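**Notes from the back room**
September 18, 2025

Okay, so the button swap is officially back on, and I've spent most of the past two weeks with my mother's old tin open on the kitchen table, sorting things I swore I would only glance at. If you came to the last one you know how this goes. You turn up with a sandwich bag of spares and go home with a bigger bag, plus a cardigan somebody talked you into rescuing.

For the new folks: we're the Savcombe mending circle, we meet above the hardware store, and we fix clothes. That's the whole thing! Some of us are very good at it (Birutė Petrauskas can reweave a moth hole so well that I once put my glasses on backward looking for it) and some of us, me included, are still learning to make both sides of a hem match. You don't need a machine. You don't need your own scissors either, though please bring them if you have them, because ours have been used on wrapping paper and it shows.

Now, what I really wanted to write about is pockets. I've had three emails this month asking how to fix a coat pocket that has worn through at the bottom, so here goes. Turn the coat as far inside out as the lining lets you. Most linings are sewn shut along the hem, but there's nearly always a short stretch in one sleeve seam that was closed by hand or with a sloppier line of stitching. Open that up, just enough to get your arm in, and pull the whole pocket bag out through the gap. It feels wrong the first time, like you're delivering a calf. Keep going.

Once the bag is out, don't bother patching the hole. Cut straight across above the worn part and sew on a new bottom in something tougher. I like old pillowcase ticking, and Abla Kassab swears by the leg of worn-out work pants, which I tried on my own coat and, well, she's right. Double-stitch it. Then push it all back through and close up the sleeve lining with small slip stitches. You'll lose maybe an inch of depth if you cut it short, so cut the new piece longer than you think you want.

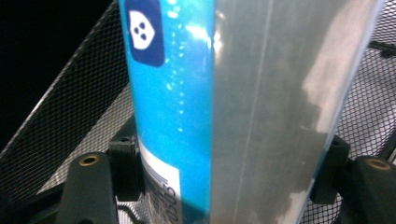
*A bit of blue and some frosted plastic.*

On to thread, where I'm about to get opinionated. I had a whole drawer of bargain spools from the closing sale at Koppel, and I've now thrown out nearly all of them. Thread gets old! If you can snap it easily between your hands, it'll snap on you in the wash too, usually at the seat of your pants. Try a length off every spool you own before you start a job. Cotton for cotton, polyester for just about anything that stretches or gets hauled around, and please, I'm begging you, no more fishing line on purse straps (you know who you are, Gediminas, and yes, I know it held).

Speaking of Gediminas Venckus, he counted the buttons in the swap jars over the summer, every single one, and we now know that we own 1,344. He'd like us to reach 2,000 by the November swap. I'd like us to have fewer, so we'll see who wins. What we're short of is matched sets of shirt buttons, the plain small ones with four holes. We have more than enough big brown coat buttons to see us through several winters, so if you've been holding back because you thought you'd be greedy, take a handful. Take two.

Hanane Tahiri has offered to run a darning table at the same swap. She does the Swiss kind on knits, where you follow the path of the original stitches with a needle, and she's wonderfully patient about it. Bring a sock or a sweater elbow that's gone thin but hasn't quite given out yet, because that's the easiest stage to learn on. Washed, please. I say this every time and every time there's one.

We've also got a little money for once. The fabric sale brought in $200, and we agreed to spend it on a decent iron, better lamps and a proper sleeve board. Darius Avotiņš has been pressing sleeves over a rolled-up towel since the spring and has never complained, so he gets first go on the board. If anybody has strong feelings about irons, write to me soon. I was leaning toward a heavy, old-fashioned dry one and using a damp cloth for the steam, but I've been outvoted on this kind of thing before.

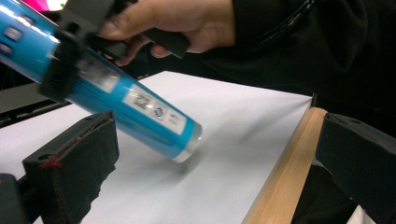
*Close work over a flat white sheet.*

A few leftovers. The gray wool jacket with one sleeve pinned up is still on the hook by the stairs, and whoever it belongs to, it's getting cold out, come and get it! The book about collars that I lent out last winter has come home, with notes in the margins that I'm enjoying a lot. And the ride share from Ustitz is running again, with room for 3 in the car, so reply to this if you'd like a seat and I'll put you in touch with the driver.

I'll have the jars out on the long table when you arrive. Bring spare sandwich bags if you've got them, the small kind.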